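Print this chapter | E-mail this page | 23 shares | 4 comments

Chapter 7
Building and Fitting a Two-Finger Gripper

This chapter considers the construction of a parallel gripper in a domestic or shared workshop. It assumes that the reader has completed the wrist mounting in Chapter 6 and has access to a bench, a set of small screwdrivers and a sheet of rubber suitable for cutting. The Tilenano pattern is followed throughout, although the same methods apply to most hand-held grippers of similar size.

Particular attention is given to the contact pads. A finger may be soundly made and correctly aligned, yet hold poorly when its pad has begun to lift. Builders should therefore learn to inspect the pads with the fingers fully open and held a little above the bench.
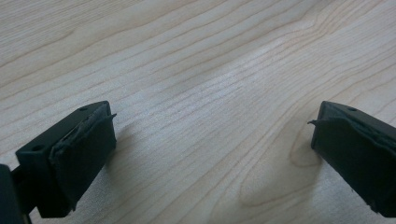
Open fingers over the bench, with a dark pad on the inner face of each.

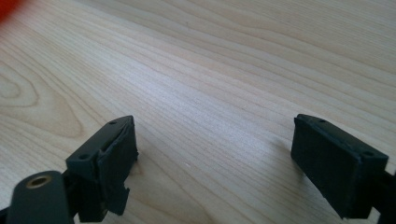

Kerttu Kallio

The upper edge of a pad deserves the closest inspection. Fraying and small raised flaps should be recorded in the build log before any material is cut away. Both fingers must be examined separately, as one pad may remain in fair order when the other requires replacement.

Section 7.1 deals with the fixing screws and the order in which they are tightened. Section 7.2 describes the cutting and bonding of new pads, for which a setting time of 30 minutes is allowed before handling. Section 7.3 sets out a programme of 42 test grips, to be carried out by two members of the workshop, and explains how the results are entered in Table 7.1.

Readers working at home may omit the shared-equipment form on page 33.

E-mail this page | Print this chapter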